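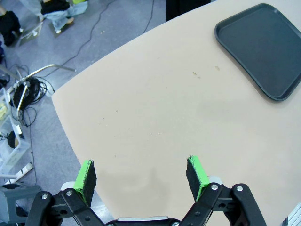

March 12, 2023

Porkell brings its Kimer serving trays to Trurnudby in April

I run Porkell, a very small housewares shop, and I'm so happy to say our Kimer trays go on sale in Trurnudby this April! I've wanted a plain dark tray with a proper rim for years (my coffee cups slide, yours probably do too), and Mertens, who make these for us, put up with 11 rounds of my fussing over the corners.

The Kimer comes in two sizes, small and large. I use the large one for breakfast and then leave it out all day for mail and keys. It wipes clean with a damp cloth, crumbs and all.

We made 914 for the first batch, and shops can order now in boxes of three. If you write about kitchens and want one to try, drop me a line at the Porkell shop and I'll get it in the mail.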